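From: Samer Saab
To: Brina study list
Date: 2024-08-04
Subject: Re: Evening doses and the sleep diary

Mizanur Mridha wrote:
> Two people at our site have asked if they can move the evening
> capsule to the morning. Both say they sleep worse since May.
> The protocol says "evening" and gives no hour. Do we let them
> switch, or do we log it as a missed dose? Also, is the mood
> questionnaire still due before the capsule?

Mizanur,

Please don't let them switch yet. A morning dose counts as a deviation, and it goes on the deviation form, not the missed dose form. Those are two separate counts in the Idex database and we can't merge them later.

"Evening" means any time after the last meal. I asked Pathirana to put that in the next version of the handbook. If someone takes the capsule at 6 and sleeps better, that is within the protocol and you don't have to report it. Try that first with both of them.

The questionnaire still comes before the capsule. We have 82 diaries back from Clullanance, and in 13 of them the times are in the wrong order. I am leaving those out of the sleep comparison for now.

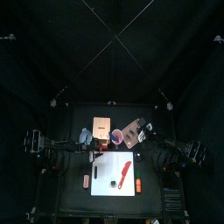
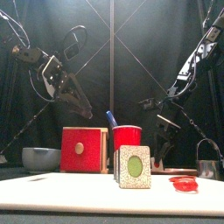
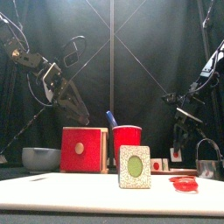
On the diaries themselves, the paper version is causing most of the trouble. People fill in three or four nights at once and guess at the times they woke up. I would like each site to set out one fixed place for the diary, the pen and the capsules when they show people how to do it. Something as plain as the white cutting board on the dark mat in the first picture would do, with only the things for that night on it. Ask them to do the same at home, on a tray or a shelf, and to leave the diary open at the right page.

The reprint will be 400 copies, with one night per page. Please send me your corrections to the wording before it goes out. I already have the one about naps.

For the two who are sleeping badly, note the date it started and any change in other medication. If either of them scores higher on the mood questionnaire than at the last visit, call the study doctor the same day and don't wait for the site call.

Samer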